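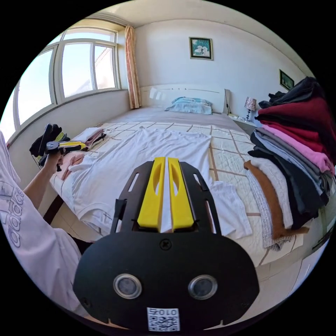
Folding on the bed: does anybody's method survive contact with T-shirts?

Clukport Home Forum > Laundry and Linen
Views: 3,302

quiltcornered
Posts: 546
7.40 pm

We have no table big enough for folding, so all laundry in this house is done on the double bed. The whole lot goes on in the evening and in theory it is all off again by bedtime. In practice I have slept beside a jumper.

My trouble is the white T-shirts. Everything else goes quite well. Jumpers fold themselves out of sheer bulk, towels are towels, and the dark stuff goes in a pile where the creases don't show. Then I lay a big white T-shirt out flat with the sleeves straight, feel like a professional, fold it in, and end up with something the shape of Wales.

Two questions, then. How do you fold a large tee so it stays folded on a soft surface? And how high do you let the finished pile get before you admit it belongs in the wardrobe?

marginallydamp
Posts: 91
7.52 pm

The quilt is your problem. You can't get a sharp fold on something padded, the fabric sinks into the stitching and your edges wander off. I use a big tray on top of the bed. Tea tray, chopping board, whatever. Fold on that, then tip it off.

quiltcornered
7.58 pm

I like the idea but I'd have to store the tray, and the place I'd store it is currently full of unfolded T-shirts.

SockAmnesty
Posts: 1,2-something, I've stopped looking
8.03 pm

Disagree about the tray. Use the quilt! Yours has a grid on it, you lucky thing. Line the hem up with one of the tan lines and the side seam with another and you've got a free folding guide the size of a bed. I bought a plain bedspread and have regretted it ever since.

marginallydamp
8.06 pm

A guide you can't press on is a drawing.

SockAmnesty
8.07 pm

Then press less.

quiltcornered
8.31 pm

Right, I tried the grid. Shoulders on one line, hem on the next but two. I will say it was the straightest I have ever got a shirt, up to the moment I picked it up.
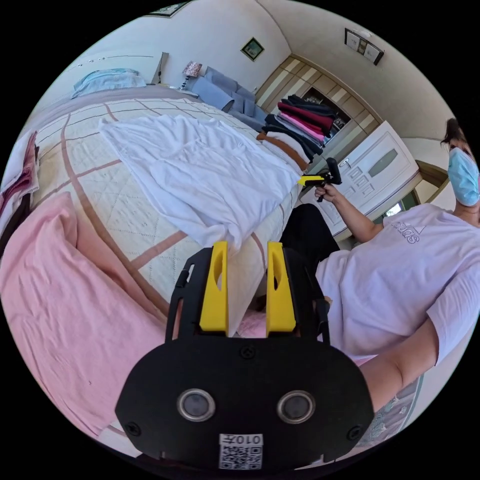
Bed in use. The sofa at the back has never once offered to help.

lintandfound
Posts: 208
8.44 pm

Can I raise the matter of the sofa? You've got a whole grey sofa against the back wall with nothing on it but cushions. Put the finished pile there. Then the bed is only ever for things that still need doing, and you can see how much is left. The way you've got it, done and not done are sharing a mattress.

quiltcornered
8.49 pm

The sofa was tried in February. Whatever goes on the sofa stays on the sofa. By the end of the month we were getting dressed from it like a shop.

lintandfound
8.50 pm

And was that so bad?

quiltcornered
8.52 pm

It was quite convenient, which is how I knew it had to stop.

pegleft
Posts: 77
9.05 pm

I'm more bothered by the height of the tower. Black on top, dark red, pink, grey, all the way down. Which of those is anybody going to wear? The top one. I had a pile like that and wore the same black top for a fortnight because getting at anything else meant a landslide.

My limit is 10 items to a pile, then I start another. Yes, it takes up more bed.

SockAmnesty
9.09 pm

10! I'd have piles down the stairs.

bedspreadbaron
Posts: 364
9.20 pm

File them. Stand the folded things on edge in a drawer or a shallow box, so you see every one from above. I've got a couple of Wedent shelf boxes and they just about do it, although the card sides have started to bow. My other half calls it the record shop.

marginallydamp
9.24 pm

Filing is lovely for people with drawers. On an open shelf it all keels over the minute you take one out. I speak as someone who has picked up the same row of vests every morning since Christmas.

bedspreadbaron
9.26 pm

Hence the box.

marginallydamp
9.27 pm

Hence the bowing.

quiltcornered
9.40 pm

There is an open section in the wardrobe so I could try a box in there. I do have some Hedico hangers, bought in a fit of optimism, but I refuse to hang T-shirts. They get those little shoulder horns.

lintandfound
9.43 pm

Only if you hang them wet. Hang them dry and they're fine.

pegleft
9.44 pm

They are not fine. I have horns on everything.
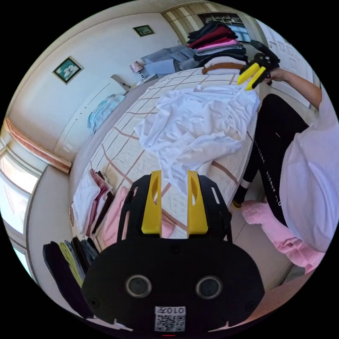
Re: Folding on the bed - the method, such as it is

quiltcornered
10.25 pm

As requested by two of you and discouraged by one, I've written down what we are doing now. It takes 15 minutes if I don't sit down.

1. Light things in the middle, dark things to the far end. I know pegleft wants shorter piles. Noted.

2. Towels and small pink bits first, on the near side, because they're easy and I need the encouragement.

3. Shake the white thing. Really shake it. Until this evening I had been skipping that and trying to smooth a crumpled shirt out with my forearms, like pastry.

4. Lay it face down and line the hem up with the quilt (SockAmnesty wins this one).

5. Sides in to the middle, sleeves back on themselves, then thirds from the bottom up. Halves are where Wales comes from.

6. Straight into the wardrobe before making a cup of tea. This step is still under development.

SockAmnesty
10.31 pm

Vindicated! I'd like it put in my signature.

marginallydamp
10.33 pm

Try it once on a tray and once on the quilt and post both. I'll wait.

foldnot
Posts: 12
10.41 pm

New here. I used to work at a laundry, Chareonsuk, and we did thirds as well, but from the collar down. If you start at the hem the collar ends up underneath and gets squashed. Collar last on the inside of the fold is what ruins it, in my view. Also fold as soon as it's dry, a shirt that has sat in a heap overnight has made up its mind.

bedspreadbaron
10.46 pm

Hem up for me. With the collar showing I can tell which shirt it is.

foldnot
10.48 pm

They're all white T-shirts though?

bedspreadbaron
10.49 pm

They have different personalities.

quiltcornered
11.02 pm

I'll try collar down tomorrow and report. Pile is now two piles, for pegleft's sake, and nearly all of it is in the wardrobe. What isn't is on the sofa.

lintandfound
11.04 pm

Told you it was a good sofa.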